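Final report for Packaging and Logistics, fall section, turned in by me with measuring help from Lindiwe Shabalala. The working title was "Why does my box of socks ship like a bowling ball?" and I never came up with a better one, so let's keep it.

I wanted to know how much small shops lose on shipping when the box is too big for what's inside it. My main source was a sock and hat store called Misow, which let me sit in the packing room on Wednesday afternoons and dig through old shipping records. 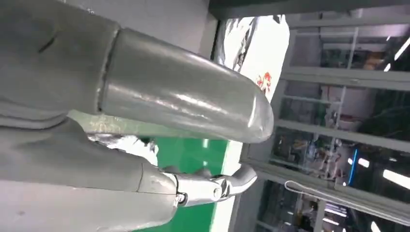
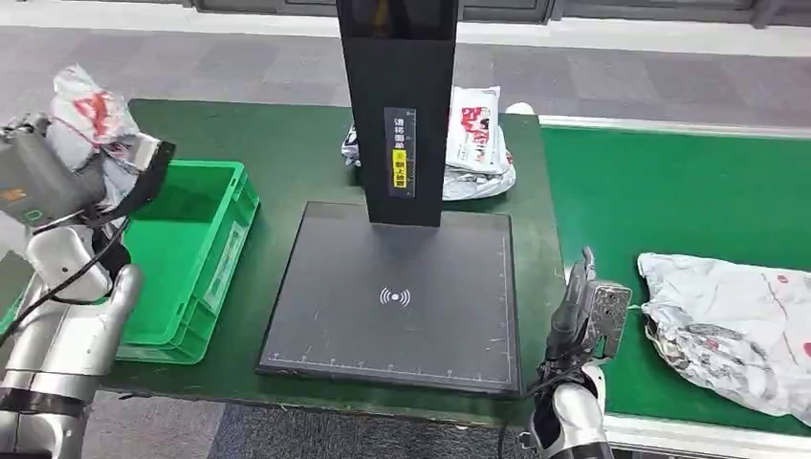
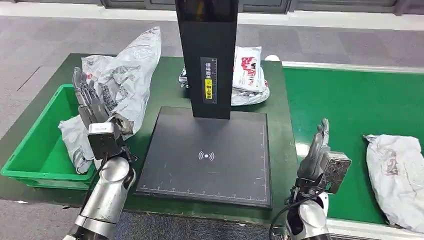

Most carriers charge for space as well as weight. They take length times width times height, divide by a set number, and if the answer is bigger than the real weight in pounds, you pay for the bigger one. It's called dimensional weight, and I had never heard of it before this class (my mom has sold quilts online for years and she hadn't heard the name either, though she'd definitely paid the bill). So everything hangs on three lengths, and somebody has to get them right. The black station on the green table has ruler marks printed along the front and right edges of its plate, so two of the three lengths can be read off with the box just sitting there. Misow has a tape measure on a nail. I got pretty attached to that tape measure, but it had a bent hook on the end and I'll get to what that did to my numbers.

## What I did

The store's records listed 383 outgoing orders from December, and I used all of them. For each one I wrote down the box size picked, the real weight, the weight they were billed for, and what was inside. Then I worked out the smallest stock box the order would have fit in. For socks that's easy. For hats it's a nightmare, because a wool hat will squash down to almost nothing and a straw one won't squash at all, and the records just say "hat." Zaid Zoubi, who runs the packing room, went through the hat orders with me and told me from memory what most of them were. I left those in but marked them.

Misow buys its boxes flat from Cestotero in a handful of sizes. Lindiwe and I put together one of each and measured them inside and out, and then we swapped and did it again without looking at each other's numbers. That's how we caught the bent hook! My measurements were coming up long every single time I hooked the tape over an edge, and hers weren't, because she always starts from the one-inch mark and subtracts. I redid all of mine her way. It cost me an evening and I complained the whole time - she was very nice about it.

## What I found

Out of those orders, 103 went out in a box at least one size bigger than they needed. I expected some, but not that many. When I sorted them by time of day, a big chunk landed late in the afternoon, close to pickup. I asked Zaid about it and he laughed and said the small boxes run out on the bottom shelf and the refills are up in the loft, so when the truck is coming you grab what's near you. I would do exactly the same thing.

The worst offender was the biggest box, which is 18 by 12 by 15.5 inches on the outside. Multiply it out and you get 3348 cubic inches, for an order that in one case was a single sun hat and a card. The hat did need some height, to be fair, but the next box down would have held it with room for paper.

One thing surprised me. Plenty of the oversized boxes didn't cost a cent extra. If the order was heavy (the wool blanket and sock bundles, mostly), the real weight was already higher than the dimensional weight, so the bigger box was free as far as the bill went. It still used more cardboard and more crumpled paper, and I don't have a good way to put a price on that. I tried and the math got silly, so it's not in the report.

I also compared rounding. The store's shipping program, Fistis, rounds every side up to the next whole inch before it multiplies. On that big box, 15.5 turns into 16, and you can see how that adds up over a busy month. I couldn't tell from the records whether the carrier would have rounded it the same way if we'd typed in the half inch, and when I called I got 2 different answers from 2 different people.

## Stuff I'd change

I'd pick a month that isn't December. Everything is rushed and half of the orders are gifts, and gift orders get a bigger box on purpose so the ribbon doesn't get crushed. Professor Nasrallah warned me about this in the first meeting and I nodded and then did it anyway.

I'd also weigh things myself. I trusted the weights on the labels, and a few look copied from the order before. There's no way for me to check that now.

For the store, my suggestion was pretty small: bring the refill boxes down from the loft and put them under the packing table. They moved them the week after I finished collecting, so I have no numbers on whether it helped. Zaid says he'll save the next month's records for whoever takes the class in spring, and I've left my spreadsheet in the shared folder, with the hat orders marked in yellow.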